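Support case: Exchange application stuck at "Awaiting host university"
Opened: 2024-04-30
Product: Selidari student exchange portal
Handled by: Colm Noonan, Lillcombe student mobility desk
Status: Solved

Message from Keegan Bouchard

Hello, I am applying for the September exchange program at Fokance. My application was sent and I received the confirmation email, but the page still says "Awaiting host university". When I wrote to Fokance, they answered me that they have no application under my name. I tried with two browsers and I also logged out and in again. The motivation letter is 1,074 words and the form accepted it. Please tell me if I must send everything again.

Reply from Colm Noonan

Hello Keegan, thank you for the clear message. Please do not send again, it will create a second record and this is slow to repair. I see your application on our side and it is complete. Could you tell me which name you wrote in the field "Name as in passport", and if you changed something in your profile after sending?
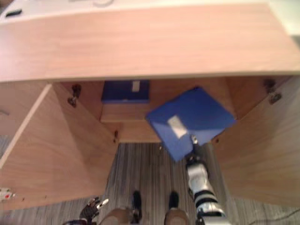 2 min read

Reply from Keegan Bouchard

In the passport field I have both my first names. In my profile I had only one, and I added the second after the confirmation email came. I did not think it was important – sorry if this made the problem.

Notes from the desk

Checked the transfer log. The file left Selidari and was refused by the Fokance system with the message "applicant name mismatch". The portal does not show this message to the student, it only keeps the old status. I found 3 more applications with the same refusal, all of them for Fokance. The students going to MacPherson College are not affected.

Steps done:
Profile name and passport name made the same.
Transfer started again by hand.
Fokance asked to confirm that the file arrived.

Reply from Colm Noonan

Keegan, Fokance has confirmed your application. The status in the portal can need up to 48 hours to change. Your place in the housing list is kept from the original date – I asked them specially about this.

Reply from Keegan Bouchard

It now says "Received by host university". Thank you very much for the help. You can close the case.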